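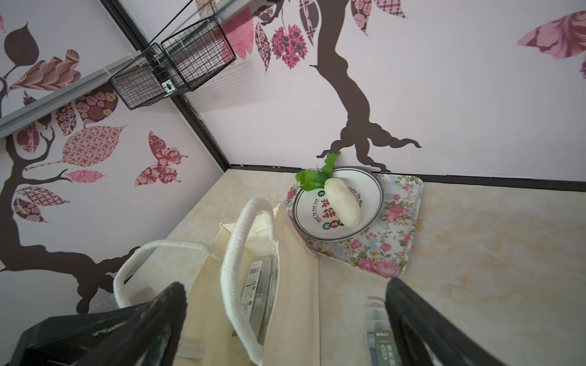 A radish on a plate, with a canvas bag standing by. Good morning all!

1/
I finished the last of the Holtlow books at two in the morning and I've been wandering about in my dressing gown ever since, so you're getting a thread. Kettle on, please. It's a long one (they always are with me, I know).

2/
For anyone who hasn't met them, the Holtlow books are a run of 14 crime novels set in a small harbour town, all signed "Dizon". Just the one word. No first name, no photo on the back flap, and an author note that gets shorter with every book until the last one only says "Dizon lives near water."

3/
I picked up my first one in a charity shop in January, with the cover half off, purely to have something for the train. It was book six, a terrible place to begin, and I missed my stop anyway!

4/
So, reading order. The first three are good but a bit stiff. You can feel Dizon working out how much the detective should know and when she should know it. If you struggle with book one, skip to book four, The Clestard Ferry, and go back later when you're fond of everybody.

5/
The Clestard Ferry is the one I'd press into your hands. It's 312 pages in my copy and the body doesn't turn up until page 90, which sounds dreadfully slow, I do realise. But by then you've sat in the ticket office with all of them, you know who owes money to whom, and you really don't want it to be any of them.

6/
Books seven to nine are the smuggling ones. I'll be truthful – I got muddled with the boats. There are a great many boats, two of them have nearly the same name, and I ended up keeping a list on the back of an envelope. Worth it for the court chapters in nine, though.

7/
Now, the pen name business, which I've been longing to talk about. Before Holtlow there were two romances from the same small publisher, Lolelano, signed with a different name altogether. Same publisher proves nothing, of course. But one of them has a ferry with a broken bell, and a landlady who waters her geraniums with cold tea, and so does The Clestard Ferry.

8/
My sister thinks I'm making too much of a bit of cold tea. She may well be right, she's usually right about books and always right about tea. Still, I read them back to back and the way people interrupt each other at mealtimes is the same, I'd swear to it.

9/
What I love most is that the detective gets older. She's in her 30s when it starts, quick and rather rude, and by the last few she has bad knees and is kinder to the young constables, and she gets things wrong that she'd once have spotted straight off. You don't often get that in a long series.

10/
No spoilers for book fourteen, but the final chapter goes back to the ticket office and I had a good cry over it. Then I went and made toast.

11/
If anybody has a spare copy of book two I'd be ever so grateful, mine is on loan from the library and I've renewed it as often as they'll let me. Happy to swap for either of the romances once I've finished putting little paper markers in them.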